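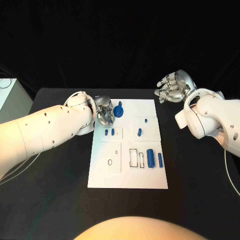 Norbert Antal

12/14/23

Up at five because of the tooth again. Lower left, second from the back, same one I told myself in September was nothing. Took two pills with cold water, which was stupid, the cold water went through me like a nail. Stood in the kitchen holding my jaw until the kettle was done. Then couldn't drink the tea either. Lukewarm oatmeal, all on the right side.

Called the Vindale office the minute the phones opened. On hold 15 minutes, the same bit of piano over and over. They had a cancellation at 10:30, did I want it. Yes I wanted it. Didn't ask the price, didn't ask who. Wrote the time on my hand.

Left early and still nearly missed it - they've moved, new building behind the Lakatos bakery, and the sign is still up on the old one. Went up the wrong stairs. Everything over there smells like bread when you can't chew, very nice.

Paperwork. Two pages, both sides. Do you grind, do you clench, do your gums bleed. Put "sometimes" for everything. When did you last have a cleaning. Sat with the pen over that one for a while. Put 2021, could be 2020. She didn't even blink when she read it, so they must see worse.

X-rays. I hate the little plastic thing they jam under your tongue, I gag every time, gagged today. Four tries for the back one. The hygienist was patient about it, told me to lift one foot off the chair and wiggle the toes. Sounds like nonsense. Worked fine.

So the tooth is cracked. Not all the way down, she thinks. There's an old silver filling in there, big one, I had it put in when I was still living on Vatden Street, so that's a long time for a filling. Crack runs along the edge of it toward the back. She had me bite on a small stick, one corner at a time. First corner nothing. Second corner nothing. Third corner I about left the chair. The pain comes when you let GO of the bite, apparantly that's the classic sign. I'd have told her that for free if I'd known it was a sign.

Choices, as I got them down on the back of the parking slip:

crown now, and hope the nerve settles
root canal and then crown
pull it and think about an implant later

She's for the first. Says the nerve still reacts to cold and quits in a few seconds once the cold is gone, and quitting is good. If it throbs on and on afterward, or wakes me up, different story. I said it woke me up this morning. She wrote that down and put a cold swab on it again and counted. Decided it's still worth trying the crown, but she wants to put a temporary on first and leave it a few weeks and see. If it calms down, permanent one. If not, root canal through it or under it, didn't quite follow.

Money. The full plan comes to 2223 dollars if it goes root canal and all. Insurance pays 50 percent of the crown part, after the deductable, and there's a yearly limit that starts over in January. So the lady at the desk, very quick with her calculator, says do the temporary this month and the permanent next month and I get some out of both years. Except with this plan they might count it all by the first date. Or the second date. She's going to call them. I'm going to call them too. Today cost me 104 for the visit and the x-rays, paid by card, got the receipt, put the receipt somewhere. Find receipt.

Temporary is booked for next week, early. She said no gum, no nuts, no toffee, chew right side only. No ice. Who's chewing ice in December.

Also got a talking to about the brushing. I scrub too hard, gums are pulling back on the left, there's bare root showing on two more of them. Soft brush from now on, small circles, hold it like a pencil. Two minutes. I timed myself tonight and I'd been doing maybe half that. And a paste for sensitive teeth, any brand as long as it has the stuff in it, don't rinse after, just spit. Never heard that before, the not rinsing. Been rinsing like a horse all my life.

And a night guard, once this is all done. Clencher. She could see it on the edges, flat as a table. Asked me was I under any stress. I said no and she looked at my jaw.

Stopped at the drugstore on the way home. Soft brush, the paste, more pills, soup. They had a drugstore kit for dental emergencies too, little pot of filling putty, picked it up and put it back. Bus was late. Face ached the whole ride from holding my mouth open.

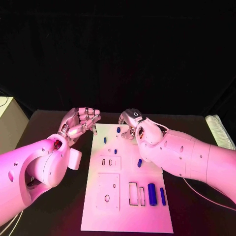 Kalevi Savolainen called after supper and said not to let them talk me into anything in a hurry, he'd had one cracked just like it and went two years on it before the thing finally split on a piece of rye bread, and then it had to come out, so on second thought maybe I should hurry. Great help. He also says the temporary will feel too tall the first day, and if it still feels tall the second day go back and make them grind it, don't be polite. He was polite and had a headache for a week. He's got an implant there now, says he forgets which side it's on. Said get the night guard from the dentist, the boil-and-bite one he had made him drool.

Asked him what his cost. He went quiet and then said a lot.

Ivis wants me on the early shift the morning of the temporary. Have to swap with somebody. Wrote the message, didn't send it, send it first thing.

Took the pills at eight. Warm salt water before bed, half a teaspoon to the glass, and that IS for rinsing, so rinsing is allowed there but not after the paste. Asked the hygienist to repeat it and still had to write it down.

Tooth is quiet right now. Keep poking it with my tongue. There's a rough bit on the inside I never noticed before today and now it's all I can feel. Read too much about cracked teeth on the phone, half of them say fine for years and the other half say Sunday-night emergency room, closed the thing.

Tomorrow: call insurance, ask which date counts. Receipt. Shift message. Eggs, bananas, yogurt but take it out of the fridge early. Soup left over for lunch.

Extra pillow tonight, head up, she said it helps with the throbbing. Pills and a glass of water by the bed, water NOT cold.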